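4. Bringing the two tables together

Before you begin, do clear both tops and give them a good wipe, as crumbs have a way of finding the join. The Ketilsson side table is 130 cm long and the Tuvitz one 153 cm, so please don't worry if the ends refuse to line up.

1. Stand the white table where you would like it to stay, with its far edge towards the wall.

2. Bring the yellow-green table up to its right-hand side, lifting it with a helper – dragging is hard on the feet.

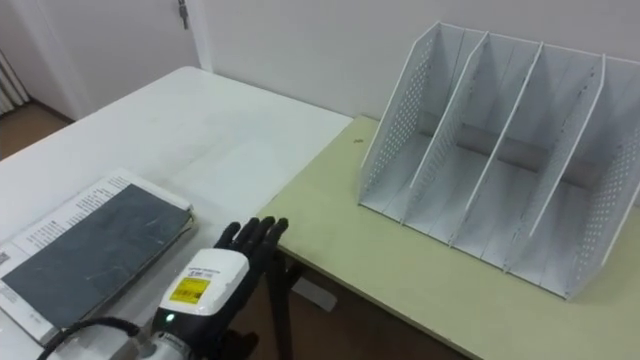 3. Crouch down and look along the join. A slight difference in angle is easily put right by nudging the back corner.

4. Lay your booklet flat on the white side and keep it open at this section while you tighten the feet.

Note: small smudges usually come away with a damp cloth and a little patience.

Caution: keep fingers well clear of the join while the tables are being moved, and never sit on it afterwards.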